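Das Licht im Dezember

Wer in Osow wohnt, lernt den Winter nach Stunden kennen. Um zehn wird es hell, und schon bald nach Mittag sucht man wieder den Schalter. Eskil Bakke schreibt seit zwei Jahren auf, wann er am Morgen die Lampe löscht.

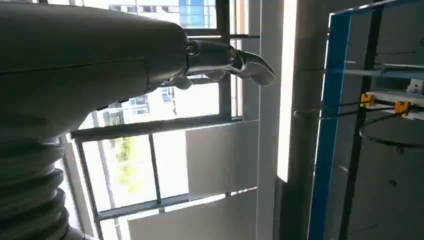
Helligkeit vor den Fenstern, Metall im Vordergrund.

Sein Heft hat 218 Einträge, manche nur ein Wort: «grau», «besser», «Schnee». Er schläft schlecht in diesen Wochen — das sagt er ohne Klage.

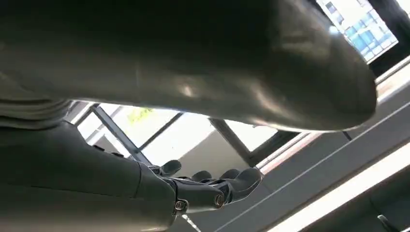 Im Frühling legt er das Heft in die Schublade und vergisst es. Seine Nachbarin, Frau Marquez, hat einmal gefragt, ob sie darin lesen darf. Sie durfte, und sie behielt es bis Ostern.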